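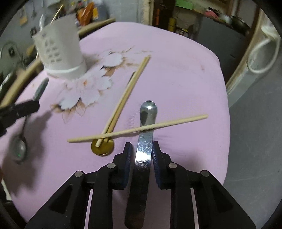

Berwyn Powell has been moving other people's homes for 22 years, and he still gets excited about apartment moves with bad elevators. He runs Tulitz, a small moving company that mostly handles walk-ups, older buildings and what he calls "the awkward middle", meaning households too big for a friend's van and too small for a full-size truck. We met to talk about shared-truck moves, but within a minute he was off on kitchens. "Big furniture is easy to plan. You measure it, you wrap it, it goes. Then you get to the table and there's a stainless steel spoon, some wooden chopsticks, a round gold-colored lid, and that's the stuff that eats your morning." His crews now ask every customer to clear loose utensils into one box the night before, and he swears the whole day runs better for it.

The shared truck is his real passion, though. Two or three households going the same direction split one trailer, each with its own section behind a padded divider, and each pays for the floor space it uses. Powell started doing it on a run to Ustetitz after a customer called in tears over a quote. "She had a bed, a bookcase and a bicycle. She was being asked to pay for a truck she could have held a dance in. I had another family going up there the same week, so I called them and asked if they'd mind company. They loved it! They knocked a good chunk off their own bill."

Getting it to work every time took longer. His business partner, Harish Reddy, does the load planning, and he joined us halfway through with a clipboard and a very large coffee. Reddy came over from Bameck, a freight outfit, where everything arrived on pallets and nothing had legs. "My first month here I drew a beautiful load plan," he told me. "Then a sectional showed up that nobody had mentioned, and it was shaped like a boomerang. So I learned to ask better questions on the phone."

Those questions are now a proper call, and I got to listen in on one (with the customer's okay). Reddy asks what's in the garage, what's on the balcony, what's under the beds. He asks whether anything had to be put together inside the room it's in now, and I could hear the customer go quiet and walk off to check. It was a loft bed. It would have to come apart.

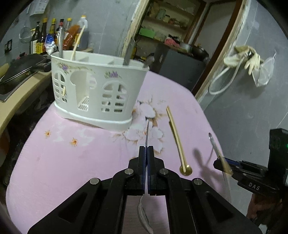
A metal spoon and a pink flowered table covering.

I asked about the thing that would worry me most, which is somebody else's boxes ending up in my living room. Powell lit up. Every household gets its own color of tape, and the same color goes on the divider and on the paperwork. "At the drop-off we read the labels out loud, every single one, and the customer checks them off. It feels silly for about 2 minutes and then people get really into it." Their record so far is a load of 403 pieces for one trailer, and he remembers the number the way some people remember a ball score.

The catch is time. A shared load has a pickup window and a delivery window, and you have to be able to live with both. Reddy is very clear on this with callers. If your lease ends at noon and your new place is ready at one, he'll tell you to book a truck of your own, and he'll give you the price for that too. The other thing he brings up early is coverage. The basic kind goes by weight, so a light, expensive item can be worth very little on paper, and he wants people to hear that well before the truck is at the curb.

May is when the phones really start going. Last year they worked with Subramaniam, a storage place with a wide loading dock, so that a household whose dates slipped could leave its section there and catch the next trailer. Powell would like to do much more of that. He has his eye on a 3000-square-foot unit next door to the dock, and he drew me the layout on the back of an invoice, complete with a corner for mattresses.

And if you only do one thing before moving day? Reddy said to take a tape measure to the new front door. Powell thought it over for a while, then said to keep the kettle out of the boxes until the very end, and went to help a driver back in.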